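Section 3. Planning and budgeting your laundry cell

You're at the fun part! A few choices made now will save you a lot of shuffling later. Have your floor plan and the Trendgate planning sheet beside you, and work through the steps in order.

3.1 Choose the machines first

1. Pick the washer and dryer before you pick the arm. The arm has to suit the openings.
2. Measure from the floor to the lower rim of each drum opening.
3. Enter both heights on line 1 of the sheet.
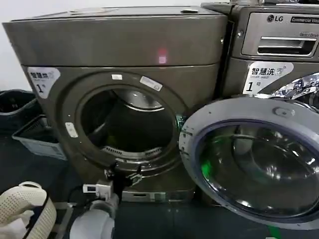 Saarela wrote to us that they did it the other way around, bought the arm in November and then spent more on a riser than on the gripper, so please put the measuring step in bold.

We can't do bold in this edition, but the point stands - measure first.

3.2 Set the budget

4. Enter 2740 for the arm mount and controller and 1594 for the gripper kit (US dollars, list price as of 2020-03-26).
5. Add 30 percent for cables, sleeves and spare fingers. It feels like a lot until the first finger wears out.
6. If you want the Hotgate sensor module, get a separate quote. It is not in the kit price.

Note: Shipping is charged per crate. Jamell mounts go in their own crate.

3.3 Plan the floor
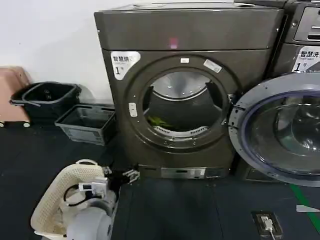
Power is the line people forget, and it's a cheap one to get right early. Ask your electrician for a quote on outlets before you order anything. Mark the swing of every door on the plan as well, fully open. A washer door thrown wide beside the dryer opening takes up a good piece of the space the arm would love to use, and a floor outlet in front of the machines needs its own mark so the cable run stays clear of the base. Baskets and bins go on the plan too!

7. Draw the arm at full reach, then draw the doors over it.
8. Leave a walkway for a person to get to the stop button.

CAUTION: Never budget a layout that puts the stop button behind the arm.

3.4 Book a reach trial

9. Before you sign for the full order, book a trial with your own machines and your own loads. Bring towels, socks, whatever you really wash - the odd stuff teaches you the most. 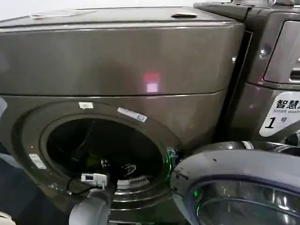 Figure 3-3. Gripper at the lower rim, washer door open.

10. Write down every spot the fingers can't get to and send the list in with your order form.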